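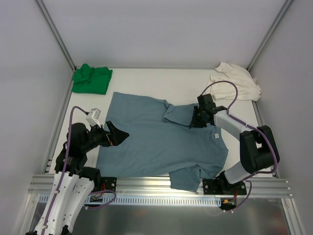 Setent Opinion Corpus

README, last touched 1/3/25

So I got fed up arguing with people about whether newspaper editorials have become preachier about history, and I started collecting them. What you've got in this folder is the result: 1,000 unsigned editorials and signed opinion columns that deal with national history in some way (statues, street names, school curriculum, anthem fights, apologies, the lot). I've labelled every one by hand, with a lot of help from Tài Hầu, who did the second pass and disagreed with me more than I expected.

What's in here

editorials.csv has one row per piece. Columns are id, outlet_code, month, kind, topic, stance, tone and notes.
second_pass.csv has Tài's labels for the 100 pieces we both read.
codebook.txt is the long version of what the labels mean. Please read it before you email me!
drolleck/ holds the little script that strips bylines and ads out of a saved page. It's ugly but it works on most layouts.

There is no full text. I don't own any of it and I'm not keen on getting a letter from somebody's lawyer. You get the labels, the month and a short paraphrase in the notes column, in my own words.

How the labels work

Stance runs from "defends" through "mixed" to "condemns", and it's about how the writer treats the country's past, full stop. It doesn't tell you left or right. I had a party lean column early on and pulled it in June, as I was basically guessing from the outlet and then acting surprised when the outlet predicted it.

Tone is the one people fight over. "Scolding" means the piece tells readers how they ought to feel, and you can find plenty of that on every side (some of the worst offenders are columns complaining about scolding). If a piece is sarcastic all the way through I marked it "sarcastic" even when it also scolds. Tài would have used both. You can see it in the second pass, where 11 of our 100 shared pieces have different tone labels. I left those alone — editorials.csv keeps my call.

Known problems

The outlets are whatever I could get at, so big-city papers are over-represented and country weeklies barely show up. 58 rows have a blank month where the page had no date on it. Wire columns that ran in several papers should only appear once, but I wouldn't bet the house on it. Rows coded under Radu, my old name for the first batch, use "neutral" where the later ones use "mixed". Treat them as the same thing.

I also have opinions of my own, and they've probably leaked in somewhere. If you reckon a label is unfair, send me the id and your reasoning and I'll have another look.

Using it

Go for it, for class, for your blog, for settling an argument at the pub. Please don't use it to rank individual columnists, it's nowhere near big enough for that. A tidier version with proper topic codes is coming under the name Gonari, whenever I get through the backlog of

- pieces with no topic
- pieces with four topics
- the anthem ones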